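The Great Glasses Drawer

I have worn glasses since I was 4, and in all that time I don't think I've thrown a single pair away. They live in a drawer in the hall, under the takeaway menus and the spare fuses, and every February (when it's too grim to garden and too early to book a holiday) I get them all out on the bed and have a look.

There's the pink pair with one arm, from primary school. There's the enormous brown pair I chose at fifteen to look clever and wore for two terms before I realised they made me look like somebody's uncle. There's a pair so scratched that putting them on is like looking through a shower door. And yet back in the drawer they all go!

This year I decided to do something about it. I wanted fewer pairs, better looked after, and I wanted to stop sitting on them. I also wanted to find out whether I'd been cleaning them wrong for most of my life, which I had a nasty feeling I had.

So off I went to Trollwood, our nearest proper town, where there's an optician's on the hill called Anghel. It's a tiny place with a bell on the door and a smell of warm plastic, and I've been going there long enough that they no longer ask me to spell my surname. I took the whole drawerful in a carrier bag and tipped it out on the counter. There was a silence.

First lesson: the jumper. You know the move, huff on the lens, grab the hem of whatever you're wearing, rub in circles. I have done this every day of my adult life. Apparently it's a lovely way of grinding grit into your lenses, and wool is no better than denim. What you want is lukewarm water, a tiny drop of plain washing-up liquid (not the sort with hand cream in it, that leaves a smear), a gentle rub with clean fingers, a rinse, and then a soft cloth. And the cloth wants washing as well. Mine had been in my coat pocket with a cough sweet for longer than I'd like to say.

Second lesson: two hands. I'm a one-handed whipper-off of glasses, usually while talking, and that's why every pair I own leans to the left. Take them off with both hands and they stay straight for years. I've been practising and I feel like a butler.

Third lesson, and the one that stung: the top of the head is not a shelf. It stretches the arms. I had honestly thought of it as my best storage idea.

Then we got on to money. My last pair, varifocals with all the coatings, came to £122 in a sale, and I'd been hoping to hear that an old frame could be given new lenses for a good bit less. Sometimes it can. Metal frames seem to come through it well, but old plastic goes brittle and can snap when the new lens is popped in, and you have to sign something to say you won't cry. I put forward the brown uncle pair. They were turned down, kindly.

Two pairs did make the grade, a thin gold set and some navy ones I'd forgotten all about, and they've both gone off to be reglazed as reading glasses. One will live by the bed and the other in the kitchen, so I can finally read the back of a packet of rice. Most of the rest went into the collection box for old specs. I kept the pink ones. I couldn't do it.

Which leaves the question of where you put them when they're not on your face, and I got quite carried away with this bit. I'd always thought of the case as the thing that comes free and gets lost. 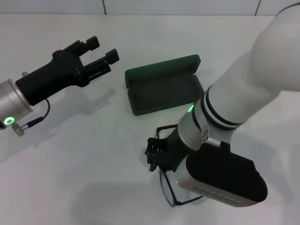 An open glasses case, ready for the next pair.

There are really only two camps, hard and soft. Soft pouches are light and slip nicely into a handbag, but they won't save you from a car seat or a large husband. Hard cases will, though the clamshell sort with the strong spring goes off like a mousetrap in a quiet cinema. I tried a folding one from Jilberg that goes completely flat when it's empty, and I liked it very much until I couldn't find it, it being completely flat. In the end I bought a plain hard one at the Saturday-style market in Ostallow, from the stall that also does watch straps, and it has lasted me through a train journey, a wedding and a toddler.

Lenses face up when you put them in, by the way, and arms folded left first if they're like mine. And don't leave the case on the dashboard in summer. The heat can ruin the coating, and then you're back to the shower door.

The drawer is now so empty that it rattles. My other half has already moved some batteries in.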